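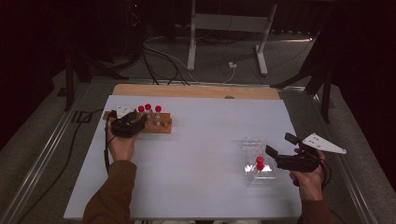 What is the Watwood Open Day? It is a public demonstration day held by the Watwood automation workshop, where visitors can watch the workshop's handling tasks being carried out and ask the staff how they are taught to machines.

The **Watwood Open Day** is a one-day event covering laboratory handling, small-parts sorting and packing. The first was held in January, in a single room, and drew 95 visitors. The second took place on Sunday, September 27, 2020, with timed entry, and 523 people applied for 200 places.

## Background

Watwood was set up as a shared workshop by two firms, Skotel and Jolora. Skotel builds control software for robot arms. Jolora makes fittings and work surfaces for test benches. Before the open days, the workshop received only trade visitors and student groups, by appointment.

## Program

Visitors to the second event were let in by group, and each group had 19 minutes at a station before moving on. The order of stations was the same all day. A short talk came first, followed by the sorting bench, the packing bench and the test tube bench. Questions were taken at the end of each station — never during a run.

### Test tube bench

The test tube task is done by a person with a black handheld gripper in each hand. Red-capped tubes stand in a slotted wooden rack on one side of the table, and a clear acrylic box with an open top stands on the other. A white triangular plate marked with small dark dots is fixed to each gripper.

Staff described the task as harder than it looks. A tube is narrow, it can tip when released, and the walls of a clear box are difficult for a vision system to pick out. Visitors were allowed to try a spare pair of grippers at a side table after the run, using blank tubes.

### Rozīte

Rozīte is the name of the workshop's training program for handling tasks, and it was the subject of the opening talk. It stores each task as a set of repeated runs made by different people. The talk covered how runs are checked, why failed runs are kept, and how long a new task takes to prepare. A printed handout was given out in English and Latvian.

## Reception

Comments left by visitors were mostly favorable. The test tube bench was named most often as the best station, and the packing bench was criticized for poor sight lines from the back row. Several people asked for longer sessions. Watwood later said that future groups would be smaller and that the opening talk would be cut to make more time at the benches.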